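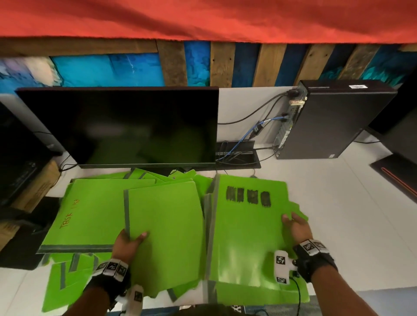 Etley Allotment and Gardens Association
Minutes of the February general meeting

Present: Aravind Amin (Chair), Johannes Rampersad (Secretary) and 32 members. The meeting opened at 7.30 pm.

1. Apologies
Three apologies were received and noted.

2. Minutes of the previous meeting
The minutes were agreed and signed, subject to one correction: the plot surrendered on Verkach Lane was plot 34, and not plot 43 as recorded.

3. Water supply
The Secretary reported that the standpipe by the lower gate would remain shut off until the leak had been mended. Members asked that a notice be placed on the gate. Agreed. Mr Rampersad to arrange.

4. Rents
The Chair proposed that the deposit for new plot holders be set at £100, refundable when a plot is handed back in good order. A member asked whether existing holders would be affected. The Chair confirmed that they would not. The proposal was carried, with 3 votes against.

5. Hedge on the Trekell side
Complaints had been received regarding the height of the hedge beside the public path. It was resolved that cutting be finished before the nesting season. Cuttings are not to be left on the path.

6. Any other business
A request to keep hens on plot 12 was deferred pending sight of the tenancy rules. Members were reminded that bonfires are not permitted before dusk.

The meeting closed at 8.50 pm.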